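Search topics, posts, members...
Hobby Talk > Beads, Buttons & Small Craft > Storage and Sorting

Sorting seed beads by size or by color? I need opinions!

ukitz_beads
Apr 14, 2021

Okay, I finally have a whole free weekend coming and I am going to sort my seed beads. All of them! My aunt gave me her entire stash when she moved, and it's glorious, but it came in sandwich bags with about three sizes mixed together in every bag. I've got more than 70 bags. I want to start making fringe earrings in August for the fall market and I can't spend twenty minutes hunting for a size 11 teal every time.

So, size first or color first? My gut says color because it's so pretty and it makes me want to sit down and work. I've cleared off the table and I'm ready to go.

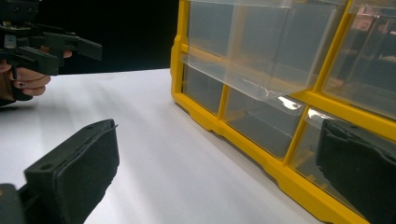

I should say that I mostly do brick stitch, so an odd-sized bead really does show. I also have a bunch of bugles and I have no idea where they go. With the long things? By themselves?

12 replies · 1,061 views

KondeoKate
SIZE FIRST. Please, please, size first. I did color first when I was starting out and the drawers looked like a candy store, and then I made a bracelet with 8s and 11s mixed in the same row and it rippled like bacon. Within each size, go wild with the rainbow.

rattana_k
I'm going to disagree with Kate, with love! I've been beading a long time and I sort by color, then put each size in its own little zip bag inside the color drawer. When I design, I think "I need a warmer green," and I want every warm green I own in one spot. If your sizes are bagged and labeled you can't mix them up.
- Rattana Kaewsai

KondeoKate
But then you're opening bags all day! With size drawers I just tip some onto the mat and go.

rattana_k
I like opening bags, haha. It slows me down and I spill less.

plirnex
Depends how many colors you have. Under 100, color works fine. Once I got past that, I gave up and went by size, then finish (matte, shiny, silver-lined), then color. Finish matters way more than people think. A matte red and a silver-lined red look like they came from different planets once they're stitched.

Drawers over jars for me, too. I need to see what I've got from the front, and a handle on top is a huge plus when I'm hauling everything to class.

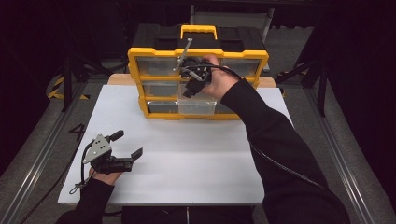
Bugles get their own spot, as far as I'm concerned. The ends are sharp and they chew up thread, so check each one before you use it and toss the chipped ones. Test your mixed bags with a needle, too: if a bead won't take a size 10 needle twice, it goes in the "decoration only" pile.

li_makes
Ooh, the finish idea is great, I'm stealing that. One more vote for size first. Also, don't pour a whole bag out at once! A spoonful on a fuzzy mat, push the big ones left and the little ones right, funnel them up, next spoonful. I got through 2,000 beads in one evening that way with a movie on.

ukitz_beads
You are all wonderful. I think I'm leaning toward size first, then color, with silver-lined kept apart. Sorry Rattana! But I'm bagging the leftovers your way.

rattana_k
I'll forgive you if you post the earrings :)

KondeoKate
Yay! And put a sample bead on every label, with a dab of glue. Color names are useless a year later. I have four different things called "sea foam."

plirnex
Skip the glue, it can change the color on the dyed ones. Sew the sample onto a scrap of felt.

KondeoKate
Never had a problem with mine, but felt sounds cute. Might try it on the pinks.

Share this topic (3)
Tagged: seed beads, sorting, bead storage, brick stitch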